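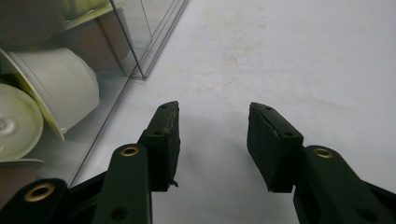
緑の爪、左のスポンジが少しほつれている。

夜の部、開始。比べるのは2本。緑のやつと、Jurkside社の銀色。箱の皿を出して、卓に並べて、また箱へ。それだけ。それだけなのに肩が痛い。

Otdenの納期は11月。選ぶのは私。なぜ私。上の人はみんな帰った。

まず銀。握りが軽い。軽すぎて、閉じたかどうか指に来ない。鉢を持つ。滑る。持ち直す。滑る。記録用紙に「滑る」と書いて、次の行にも「滑る」。8回目でやめたくなって、11回目で本当にやめた。コーヒー。ぬるい。

次、緑。古い。真鍮の輪のところがきしむ。Uten工房の試作で、図面もどこかへ行ってしまった。握る。重い。でも、来る。鉢の縁に触れた瞬間が、スポンジと腕木を伝わって、手のひらまで来る。あ、と声が出た。誰もいないのに。

祖母の台所を思い出した。茶碗を拭く手。見もしないで重ねていく手。あれはたぶん、音で分かっていたんだと思う。こつ、という小さい音。緑の爪も同じ音がする。銀は、しない。

いや、そんなこと報告書に書けない。書けるのは数字だけ。成功率、時間、荷重。数字なら銀が上。滑った分を差し引いても、速いから上。Muriithi式の採点表に入れると、緑は77点。銀の点は見ないで閉じた。見たら終わる気がしたた。

もう一回。緑で白い鉢。傾いている。指先を開いて、寄せて、待つ。ほつれたスポンジが縁にさわる。こつ。

持ち上がる。箱の壁にも当たらない。卓に置く。手を開く。息をはく。

採点表をまた開いた。備考欄、今まで一度も使ったことがない。カーソルが点滅している。何と書く。手応え。違う。感触。違う。消す。書く。また消す。

廊下の電気が消えた。自動のやつ。部屋の明かりだけ残った。

備考欄に「音がする」と書いた。変換をまちがえて「音が刷る」になった。直して、保存。送信。あ、宛先。社内全員になっている。取り消しボタン、どこ。

探しているうちに一通、返信が来た。設計の、とっくに帰ったはずの人から。

「どんな音ですか」

もう一度、緑を握った。マイクを入れて、鉢を持ち上げた。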